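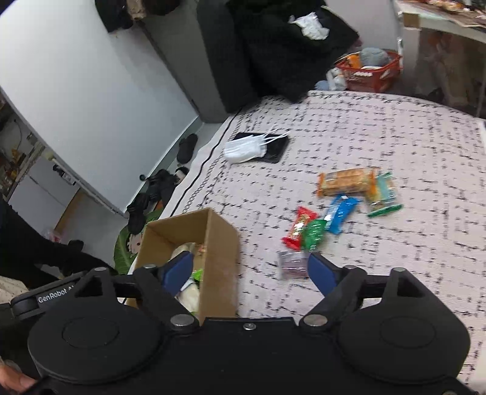 Week 4 handout: Sorting on the bed, and other advice we should be slower to believe

The bed comes up in almost every packing guide ever printed, usually on the first page, as the place to lay everything out before you put anything in a bag or a box. The reasoning sounds fine. It's big, it's flat, it's at a decent height for your back, and you can't go to sleep until you've cleared it. I want you to be suspicious of that last claim in particular. Look at the snack bars lying across one another on the patterned sheet, with a phone and a folded face mask farther up and a cardboard box standing open at the near edge of the mattress. Food for later, things for right now and a container all share one surface, and the advice in the guides has very little to say about what to do with that.

Please bring this sheet to both sessions this week. The reading is the Sallora booklet (first chapter only) and the two-page reply to it by Trinidad Nieto. Read the reply second. It's better written, and if you start there you won't give the booklet a fair hearing.

1. What the guides claim

The Sallora booklet says that laying out everything you own for a trip will cut what you take. It gives a figure of 1,634 households who tried the method and says most of them "packed lighter." I've looked for how those households were picked and what "lighter" was measured against, and the booklet doesn't say. Did anybody weigh a bag? Did they ask people the same evening, or a month later? People who have just spent an evening following a method tend to report that it worked. Keep the figure in your notes if you like, but write a question mark next to it.

The second claim is that a bed makes you finish. I have slept beside a pile of sweaters for most of a week, and I doubt I'm the only one in the room. A pile can be pushed to the foot, or onto a chair, or up against the headboard. Coats are the worst for this. They're soft, they're dark, they swallow gloves and chargers, and once they've been moved to the head of the bed they stop looking like part of the job.

The third claim is that you can see everything at once. That's true of things that lie flat in one layer. It stops being true as soon as one packet goes on top of another.

2. Small food is a bad test of any method

Most sorting advice is written with clothes in mind. Clothes fold, and you already know roughly which of them you need. Snacks behave differently, which is why I keep coming back to them in this course.

Wrapped bars are slippery and they don't stack. A long package of crackers or wafers will stack, but then it becomes a roof and something slides under it. Tiny packets end up wherever they were dropped. Color helps less than you'd think: a red wrapper next to a blue one is easy to tell apart on the bed and useless at the bottom of a bag in the dark.

Then there's the question of what "sorted" would even mean. Try these in class and see which one holds up:

By type. Bars with bars, crackers with crackers. Neat to look at, but you'll want one of each in your coat pocket, so you undo it right away.

By day. Works for a short trip if you really do eat to a plan. Fanni Mészáros used this for her term project and admitted that Tuesday's food was gone before the bus had left.

By what gets crushed. My own preference, though I can't prove it's any better. Hard and dense at the bottom, wafers on top, anything that melts away from the side that faces the sun.

By date on the wrapper. Sensible at home in a cupboard. For a weekend away it's a waste of an evening.

3. The open box

A cardboard box with its flap up is a useful thing to sort into, and the guides tend to skip it in favor of bins and pouches they would like you to buy. Drisness sells a set of six zip pouches for exactly this job. Their own sample kit, fully loaded with the snacks they recommend, came to 930 grams on our kitchen scale. We then tipped the same food into a plain box and weighed that too, and the difference was small enough that I wouldn't argue about it either way. So weight isn't the reason to choose one over the other.

What the box does well:

It stays open while you work, so you have both hands for the sorting.
You can see down into it, at least until the first plastic bag goes in.
If it gets squashed you get another one.

What it does badly:

A crumpled white bag inside a box hides whatever is under it. Flatten bags or leave them out.
Set near the edge of a mattress, a box tips when somebody sits down. Put it on the floor or a chair once there's any weight in it.
A small packet slides down the side and stays there. Run a hand around the bottom corners before you decide that you're done.

None of this needs a method with a name.

4. The things that should never have been on the bed

Phone, keys, mask, medicine, tickets. I call these the "walking" things, since they're going to leave on your body and have no business in the sorting. Every guide I've read puts them in the layout along with everything else, and Tratis goes as far as printing a diagram with a little outline for the phone. I think this is plain bad advice. A phone laid face down on the bed gives you no sign when a message comes in if it's on silent, and one coat thrown the wrong way will cover it.

A mask is a slightly different case. Once it has been set down on a phone or on bedding, you have to ask yourself if you still want it on your face. Keep clean ones in a small bag or an envelope and the question doesn't come up.

My rule is a shelf by the door. Nieto's rule is a bowl, also by the door. We've argued about this at some length and the difference doesn't matter. What does matter is that the spot is in a different room from the sorting.

5. What Nieto says against me

In fairness, here is the other side. Nieto did her first interviews in Kurtuluş, in small apartments where the bed was the only clear surface anyone had. Telling those households to use a dining table was no help to them, because the table was the desk and the ironing board and was already full. Her point is that teachers like me compare the bed with an ideal surface and then complain that the bed loses. She also thinks a printed or busy sheet is a real drawback that gets overlooked. Small dark things get lost against a dark pattern. She suggests throwing a plain towel down first, and I've started doing that. It does seem to help with earring backs and SIM pins. With snack bars I can't say I noticed any change.

Where I still disagree: she believes people sort more honestly when they're a bit cramped. I'd want to see that shown. Her sample was small and she knew most of them.

6. Exercise for the second session

Work in pairs. One person sorts, the other only watches and writes.

Use whatever food you'd normally take on a day trip, plus one box and one bag of any kind. Sort on the surface you would use at home. If that's a bed, a folded blanket on the classroom table will have to do.

The watcher writes down every time something gets picked up and put back in nearly the same place. In my experience this is where the time goes, and it's the part that people leave out when they describe what they did. Don't read your notes aloud until your partner has given their own account of the sorting. Then compare.

Swap over and do it again with the walking things removed. If it isn't any faster, say so in your write-up. I would rather have a dull true result than a tidy one that agrees with me.

Write-ups are due 21 April 2025, on paper, one side. Put both names at the top. Please take your food home with you afterward, as the last group left crackers in the drawer under the projector.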